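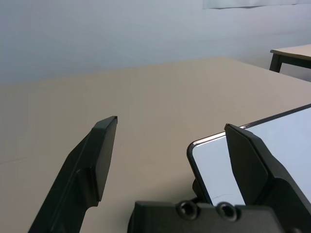

Teleop notes, Saturday, Sorska arm

Started each demo with the jaws open over the beige table. Nhàn Khổng drove, I logged. 40 runs kept, 6 thrown out for jerky wrist turns. Dropped the speed cap to 175 after lunch and the approach got smoother.

Grip on the blue piece: close low, fingers on both sides, pause, then move. Keep the pause the same length in every run. 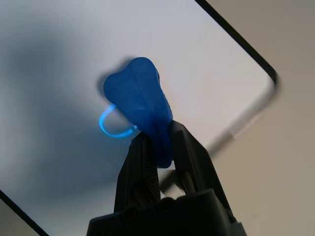 Lợi Mai: I'd keep two of the jerky ones. The policy needs to see a recovery.

Will re-tag them Monday.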